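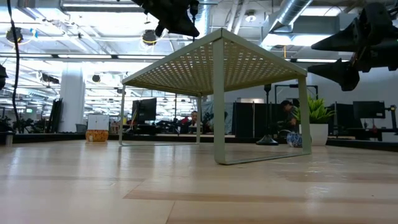

A pale sage-green metal rack on a light wooden tabletop.

FOR IMMEDIATE RELEASE

Wonside Immigrant Resource Center Opens Free Citizenship Help Desk at Bozsik Hall

Evening hours, practice interviews and one-on-one help with forms begin in September for permanent residents across Varnov County

VARNOV COUNTY – The Wonside Immigrant Resource Center is thrilled to announce that its new Citizenship Help Desk will open in September on the ground floor of Bozsik Hall, giving lawful permanent residents a place close to home to get free help with their applications for U.S. citizenship. The desk will be open four evenings a week until 9 p.m., and people who live or work anywhere in Varnov County are welcome to use it.

Wonside has offered citizenship help before, but only at one-day workshops held in the spring and fall. Those workshops filled up fast, and many people who came had one missing paper or one question that couldn't be settled that day, and then faced a wait of months for the next event. With a regular desk, a person can come in, start the form, go home to look for an old lease or a marriage certificate, and come back the next week to finish.

"We have wanted this for so long, and we can hardly believe we get to say it: come by after work, bring your folder, and we'll sit down with you," the center said in a statement. "Becoming a citizen is one of the happiest days in a family's life. We get to be there for the paperwork part, and we love the paperwork part!"

The help desk is paid for through a two-year grant from the Zison Community Fund, which supports adult education and legal aid in the county. The grant covers staff time, printing, interpreter hours and the cost of adding a second accredited representative to the Wonside team. Bozsik Hall is providing the rooms at no charge.

What the desk will offer

Visitors can get help with the application for naturalization from the first page to the signature. Trained helpers will go through the questions in plain language, help list addresses, jobs and trips outside the country, and put together copies of the documents that go in the envelope or get uploaded online. Before anything is filed, each application will be read by an attorney or an accredited representative. Applicants file in their own name and keep a full copy of everything.

The staff will also help people find out if they can ask for a lower filing fee or a fee waiver. Many families who could apply have put it off over the cost, and the center hopes more of them will come in and ask. Bring a recent tax return or a letter showing any public benefits the household receives, and the fee question can often be looked at during the first visit.

People whose cases are harder will be referred to the center's legal team for a private appointment. That includes anyone who has been arrested or cited by police, anyone who has been outside the United States for six months or more on a single trip, anyone who owes back taxes, and anyone who has ever been in immigration court. The center strongly asks people in these groups to talk to a lawyer before they send in any form. There is no charge for the appointment and what is said there stays private.

Practice interviews

One of the parts the team is most excited about is the practice interview room. Twice a week, applicants will be able to sit across a desk from a volunteer who plays the part of the officer, goes over the application with them, asks civics questions out loud, and has them read and write a sentence in English. Afterward the two go over how it went, and the applicant takes home a sheet with the words and questions that need more work.

Students in the spring workshops asked for this again and again. Quite a few told the center that they knew the civics answers perfectly well when reading them at the kitchen table and then froze when a stranger asked. Some had trouble with words on the form itself, such as "allegiance" or "dependent," that don't come up much in daily talk. Practice helps with both, and it's fun to watch people walk in stiff as a board for their first session and come in chatting for their third.

Practice sessions last about half an hour and may be booked more than once. Applicants who have already filed somewhere else, or on their own, are just as welcome to book one.

Civics and English classes

Alongside the desk, Wonside will run a 12-week class in civics and English for citizenship. The class will meet in the upstairs classroom at Bozsik Hall, with a morning group and an evening group covering the same lessons, so that people who work changing shifts can switch between them from week to week. Books are free and can be kept. The lessons cover American history, how the government works, the rights and duties of citizens, and the reading and writing parts of the test.

A children's room with games and homework help will be open during the evening group. Children should be at least four years old and out of diapers, and a parent must stay in the building.

For older applicants, the center will hold a slower-paced group in the daytime. Some long-time permanent residents can take the civics test in their own language, depending on their age and how many years they have held a green card. Staff at the desk can check whether these rules apply, and will help arrange study materials in the right language where they can be found.

Languages

Helpers at the desk speak Spanish, Vietnamese, Arabic, Ukrainian and Haitian Creole, though not every language will be covered every evening. A schedule will be posted at the front door of Bozsik Hall and at the center's main office on Varnov Avenue. For other languages, interpreters can be reached by phone, and visitors who need one are asked to call ahead so that the wait is short. Friends and relatives are welcome to come along, and anyone who prefers to have a family member interpret may do so at the desk, but the legal appointments will use a trained interpreter.

A goal of 1,000 applications

Over the two years of the grant, Wonside aims to help local residents complete 1,000 applications for citizenship. It's a big number for a small center, and the team is very happy to be chasing it. The center will share its progress with the public each season, along with the questions visitors ask most often, in the hope that other groups in the region can make use of them.

"Our neighbors have been paying taxes here, coaching soccer here, opening bakeries here and raising kids here for years," the center's statement continued. "Plenty of them have been able to apply for a long time and were simply waiting for someone to look over the form with them. We can't wait to meet them."

What to bring

Visitors coming to start an application should bring their green card, Social Security card, driver's license or state ID, and all passports, including expired ones. They should also bring a list of home addresses, jobs and schools for the past five years with dates, and a list of trips outside the country for the same period. People who are or have been married should bring marriage and divorce papers. Anyone who has had contact with the police or a court, in any country, should bring the papers from that case, even if it was dropped or happened long ago.

It's fine to come without all of this. Helpers can give each visitor a checklist and explain how to ask for missing records.

No appointment is needed for a first visit to the desk. Numbers are given out at the door when it opens at 5 p.m., and the last new visitor is seen at 8. Practice interviews and legal appointments must be booked by phone or in person.

A word about scams

Wonside reminds residents that notaries and "immigration consultants" who are not attorneys or accredited representatives are not allowed to give legal advice on immigration cases. No one can promise a faster decision in return for cash. Anyone who has paid for help and is worried about what was filed may bring their copies to the desk, where staff will look them over free of charge and explain what can be done.

Volunteers wanted

The center is looking for people to help with forms, practice interviews, the children's room and the front table. No legal background is required, and new helpers get a full evening of training before their first shift. People who have gone through naturalization themselves are especially encouraged to sign up! Training sessions will be held at Bozsik Hall shortly before the desk opens, and again in the winter.

Open house

Residents, teachers, employers and faith groups are invited to an open house at Bozsik Hall in September, starting at 4 p.m. There will be tours of the rooms, a sample civics class that anyone may join, and food from several local kitchens. Class registration will open that afternoon at the front table. The building is wheelchair accessible through the side entrance, next to the parking lot.

About the Wonside Immigrant Resource Center

The Wonside Immigrant Resource Center is a nonprofit that offers low-cost and free immigration legal help, English classes and job support to immigrants and refugees in Varnov County. It is a nonpartisan organization and does not share visitor information with outside groups without the visitor's consent.

Media contact: Communications Office, Wonside Immigrant Resource Center. Reporters who would like to attend the open house or sit in on a sample class are asked to contact the office ahead of time. Applicants may not be filmed or photographed without their written permission.

###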